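Set Up a Bin Sorting Test for Your Robot Arm
By Zachary Caron
February
Print this article | E-mail this article

People keep asking if a machine can tidy up yet. Kitchen drawer, parts shelf, toy box, same question. Short answer: sort of. Best way to find out is test it yourself, with bins and blocks. An afternoon, tops.

What you need: an arm with a gripper, 2 metal bins with sloped sides, a few blocks in two colors, clamps, a sturdy table.

Step 1. Bins back to back, rims touching. Clamp where they meet, one clamp each side. Do not skip this. First time out at the Dimgate shop the arm nudged a bin and every pick after that was off. Lost the whole morning.

Step 2. Drop the blocks in. Don't arrange them. Real chores are never lined up, so let a couple land close together and one go right up agianst the wall.

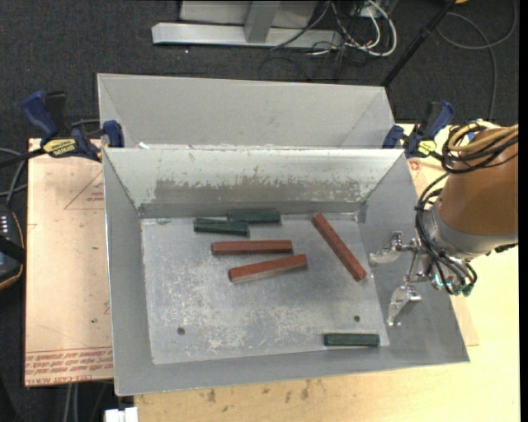
Step 3. Pick one color, move it to the back bin. Easy blocks first. Anything lying out on its own with room for the fingers on both sides. Then the ones near a wall, then any that sit tight together. Go slow coming over the side, the wrist wants more clearance than you think.

Step 4. Log every try. Grabbed, dropped, missed. Pencil is fine. Our last run on the Plororon setup was 148 tries, and 7 of the drops were the same mistake, fingers closing on a corner.

Step 5. Tip the bin out, drop them in again, repeat. One good round means nothing.

So can it do chores? Blocks in a bin, yes, most days. Socks, no. Mixed hardware on a shop floor, maybe with somebody standing next to it. Marchand at the Kendberg bench thinks laundry is closer then I do. We have a lunch riding on it.

Next month: same test, soft stuff. Bring dish towels.

Print this article | E-mail this article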